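Kaushik Hand K2: Simulation Model and Evaluation Kit

Unovis / End effectors / Multi-finger hands / Kaushik K2

Part no. 1702
Status: current release, February 2023
Supplied as: download, per-seat or site license
Documentation contact: Yogesh Gautam, simulation support

Overview

The Kaushik K2 is a black multi-finger hand with an opposed thumb, supplied by Unovis as a simulation model for evaluation ahead of hardware purchase. The kit contains the hand, a wrist adapter, a reference arm, the Mornwood household test room and a set of pick and place tasks. Everything needed to run the hand against a parallel-jaw gripper under the same controller is in the download.

The model is intended for integrators who want to know whether a multi-finger hand is worth the extra control work for their objects. It is not a substitute for testing on hardware where payload, cable routing or wear are in question.

What the kit contains

Hand model, visual and collision meshes
Wrist adapter, short and long versions
Reference arm with forearm housing
Mornwood test room, household layout
Object set, including the capped bottle used in the task below
Baseline gripper: Naturari parallel jaw, two fingers
Task definitions, reset scripts and log viewer
Joint position controller and joint impedance controller

Grasp behavior

The default grasp for bottles is a side wrap. The thumb closes on one side while the fingers come across the front of the body near its middle. Closing is driven by a single command between open and closed, and individual finger targets can be sent when the single command is too coarse. Each finger stops on contact or at its commanded position, whichever is reached first.

A tilted bottle does not require a separate grasp definition. The controller takes the long axis of the object and aligns the palm to it within the limit set in the task file. If the limit is exceeded, the approach is rejected and the attempt is logged as unreachable.

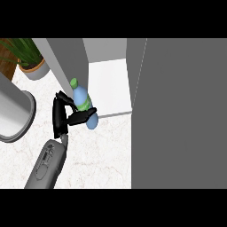
Side wrap grasp on the capped bottle, Mornwood test room.

Contact on the bottle is computed against the collision mesh, which is simpler than the visual mesh. Small gaps or overlaps between the fingers and a curved surface may be visible in rendered output. They do not affect the logged contact forces. Users training vision policies should render from the visual mesh and leave contact debugging turned off.

Controllers

Two controllers are provided and can be switched between runs. They cannot be switched during a run.

Joint position. The hand and arm track commanded angles at a fixed stiffness. This is the simpler option and the one to use for a first comparison with the Naturari gripper, as both end effectors accept the same open/close command.

Joint impedance. Stiffness and damping are set per joint. This option is slower to tune. It gives better results on thin-walled objects, where the position controller tends to press harder than needed before the stop condition is met. Starting values are in the file hand_gains and should be changed one joint group at a time.

The control step is set in the task file. Shortening it improves contact stability and increases run time. The physics step must divide evenly into the control step, and the loader will refuse a task file in which it does not.

Test task: bottle in compartment

The standard comparison task uses an open-fronted storage compartment with side panels and a raised floor. The bottle lies on its side inside. The end effector has to enter through the open side, so clearance between the hand and the panels matters as much as grip strength. A wide hand that does well on an open floor can score poorly here.

Object pose is varied between episodes by the reset script. Seeds are stored with the logs so that any episode can be repeated with a different end effector or controller.

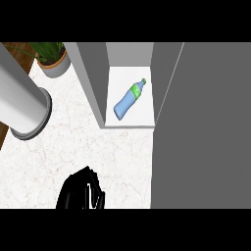

Compartment task: bottle on its side on the white compartment floor, hand clear of the opening.

The log records time to first contact, number of regrasps, panel contacts and final object pose. Panel contacts are counted separately for hand and forearm. A run is marked failed if the object leaves the work area or the time limit is reached.

Comparing end effectors

A comparison run consists of 42 episodes per end effector, using the same seed list. Run the baseline gripper first and keep its log in the project folder. The log viewer places both sets side by side and flags any episode in which only one end effector succeeded.

The following points should be held constant:

Arm model and base position
Controller type
Control step and physics step
Camera pose and field of view
Friction values for the object and the compartment floor

Friction is the setting most often left at different values by mistake. The Naturari model loads its own pad friction from its gripper file, which overrides the value in the task file. To prevent this, set pad_override to off before loading.

Cameras

The test room is set up for an overhead view looking down at the work area, plus optional wrist cameras. Output can be letterboxed to match a fixed aspect ratio. Depth and segmentation are available from every camera and are written at the same rate as color. Polished floor materials increase render time; a matte floor can be selected in the room file without changing the physics.

The overhead camera may lose sight of the object once the fingers are closed. For policies that depend on tracking the object through the grasp, add a wrist camera or use the object pose from the log as a check.

Known limitations

Finger edges may look jagged in low-resolution renders. Raise the sampling value or the output size.
The bottle is modeled as a rigid body. Wall deformation is not simulated.
The cap is fixed to the bottle and cannot be unscrewed.
Long wrist adapter: forearm collision checking is incomplete when the wrist is near its joint limit. Use the short adapter for the compartment task.
Plants in the test room have no collision mesh on the leaves. Pots do.

Changes in this release

Second wrist adapter added. Compartment task moved from the optional pack to the standard kit. Regrasp counter corrected for episodes in which the thumb loses contact before the fingers. Task files written for the December release load without changes, except for those that set pad friction by hand.

Ordering

Specify part no. 1702 and license type. Evaluation licenses include the full object set and both controllers. The hardware version of the hand is listed separately under Multi-finger hands and uses the same command interface.

Related items

Naturari parallel jaw gripper, simulation model
Mornwood test room, kitchen extension
Wrist camera add-on for Kaushik hands
Unovis log viewer, standalone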